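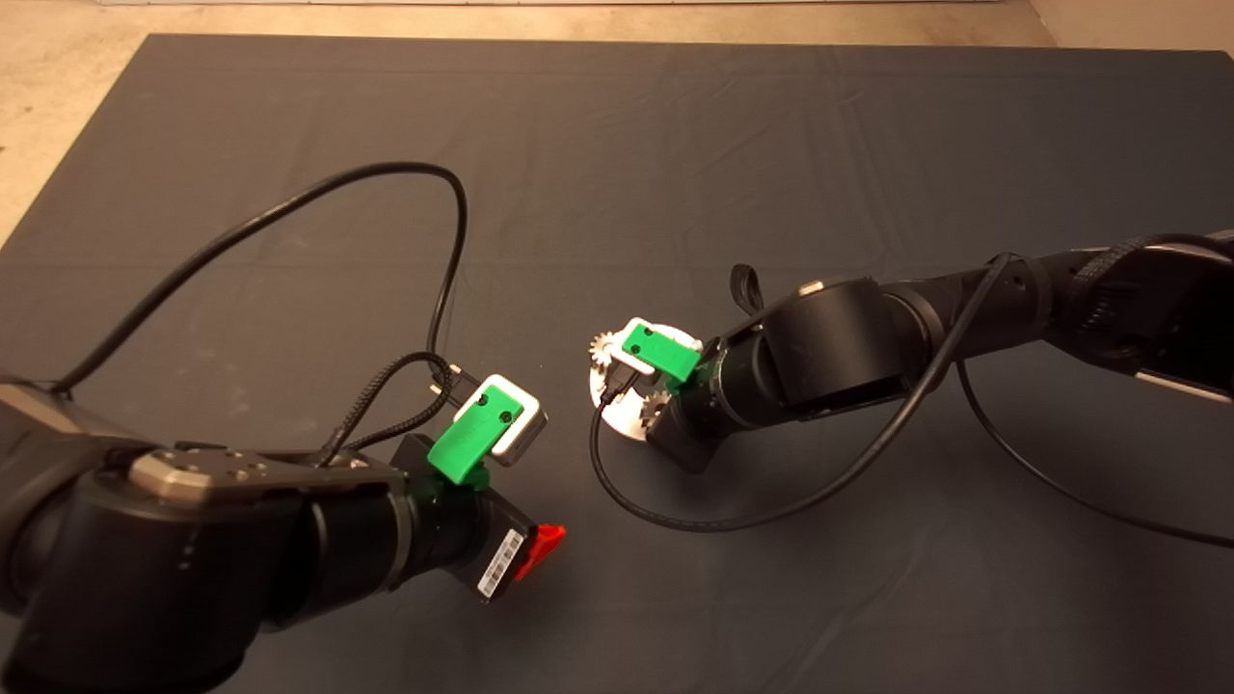
Tendell Opens Two-Arm Test Bench to Outside Hardware

MAJIMBUN, Thursday, July 9, 2020 - Tendell, which tests automation parts for small and midsize manufacturers, today opened its two-arm test bench to outside customers. Companies can now send in grippers, wrist brackets, cameras and arm controllers and have them tried side by side under the same conditions.

The bench uses a pair of robot arms that work toward each other over a shared area. Tendell has run it for its own projects since March. The first outside customer is Ovmont, a maker of small gear assemblies, which asked Tendell to compare 13 end effectors for a handover job. One arm has to present a part and the other has to take it without dropping it or changing its angle.

"Most gripper data sheets are written for one arm picking from a table," said Tipene Pomare, head of testing at Tendell. "Our customers want to know what happens when the part is already being held by something else. The only way to answer that is to run the handover many times with each gripper and write down what went wrong."

Each end effector in the Ovmont comparison was put through 3,000 handovers. Tendell logged missed grasps, dropped parts, changes in part angle and any stop called by the controller. Two of the end effectors were withdrawn before completing the full count after their fingers wore past the maker's limit. The rest finished, and Ovmont has picked one design to take forward.

Cable routing was logged as well. Tendell found that a cable left too short at the wrist was a more common cause of stopped runs than the gripper itself. The company now fits every arm with extra cable length before a comparison starts, and reports any stop caused by cabling on a separate line so that it does not count against the gripper under test.

Brackets and clips for mounting customer hardware are 3D-printed at the Tendell shop, in most cases within a day of receiving drawings. A customer who already has a bracket can send that in place of drawings. Printed parts are kept for 130 days after the final report in case a repeat run is needed.

Comparisons run on Samer, Tendell's in-house control software, which sends the same motion commands to both arms and stamps all readings with a shared clock. Customers who want their own controller tested can have it run in place of Samer. In that case the same job is first run on Samer to give a baseline.

"We had been doing this kind of trial in our own plant, between shifts, and never got enough runs to trust the result," said Rory Cruickshank, manufacturing engineer at Ovmont. "The report gave us the failures with the arm positions for each one. We changed our fixture because of it, and we would have bought the wrong gripper otherwise."

Customers receive the full run log, a written report and video of every failed attempt. Results belong to the customer and are not shared or published without written consent. Tendell does not sell grippers or arms and takes no payment from companies that do, other than test fees.

Bookings are open now. Hardware should arrive with its mounting drawings, power needs and a sample of the part to be handled - more than one if the part is likely to wear. Quotes are prepared by the Tendell test office in Majimbun.

Last updated: 9:40 a.m.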